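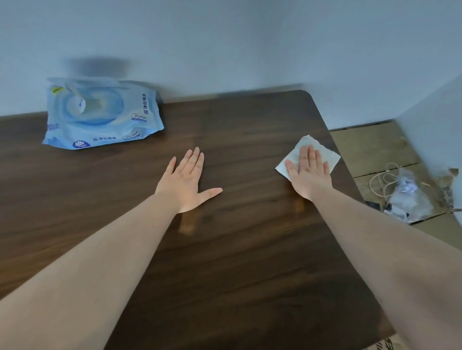

Raghavendra Nadar wrote in after the January tips page to say that his first 300 wipe-downs were thrown back at him, every one, and he wanted to know what on earth he'd been doing wrong. His table was clean! He couldn't see the problem.

Well, Raghavendra, the table being clean has very little to do with it. I've been recording kitchen and table chores for Tamo for a good while now (I passed 3,000 clips this spring, hooray), and I made the same mistake. I cleaned the way I always clean, fast and half asleep, with my eyes on the window. The learning system only gets what your head camera gets. If you're looking at the window, so is it.

So here is what works for me.

Look where your hand is going a moment before it gets there. It feels silly for the first dozen clips and then you stop noticing.

Go slower than you want to, but don't go so slow that you're acting. Beatriz Magalhães, who checks my batches, can spot "museum speed" right away and she sends it straight back.

Start each clip with both hands on the table and finish the same way. The people cutting up the footage need a clear beginning and end, and you need a breather anyway.

Take one wipe at a time. If two come out stuck together, finish the clip, mark it "double" in the notes and carry on. Don't delete it. Brerkow used to want those thrown out and now they ask for them, so I keep everything, even the ones where I drop the wipe on the floor and mutter.

Put something on the table worth wiping. A dab of cold tea is my favorite, it shows up well enough and comes off in a couple of passes. Jam is a nightmare. I did a whole morning of jam once and my elbows stuck to things until supper.

Print this page | E-mail this page to a friend

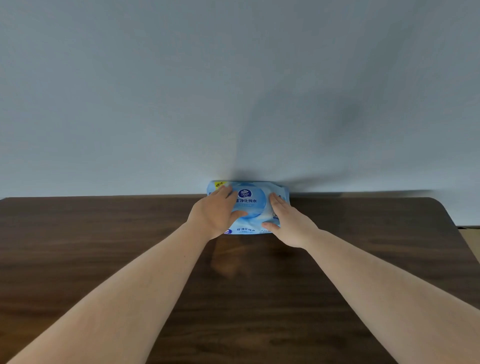

Then there's the packet itself, which deserves its own clips. Opening the flap, closing the flap, picking the packet up, turning it to face you, setting it back down. I used to rush all that to get to the wiping, and my notes came back saying there were 727 good wipes in the set and hardly any decent packet handling. So now I do a run of packet clips first, while I'm fresh.

Press the flap down all the way around with your fingertips between takes. Wipes dry out quicker than you'd think when the packet gets opened over and over, and a dry wipe drags and bunches up. If yours has gone stiff, a teaspoon of water in through the opening and an hour lying face down will bring it back.

Keep your sleeves pushed up well past the elbow. And move the packet to a new spot every few clips, left, right, near, far, or the system learns that wipes only ever live in one place.

Wash your hands and put some cream on when you're done. My knuckles were like sandpaper by clip 1,000.

Next time I'll get to folding dishcloths, which I'm still pretty bad at.

Print this page | E-mail this page to a friend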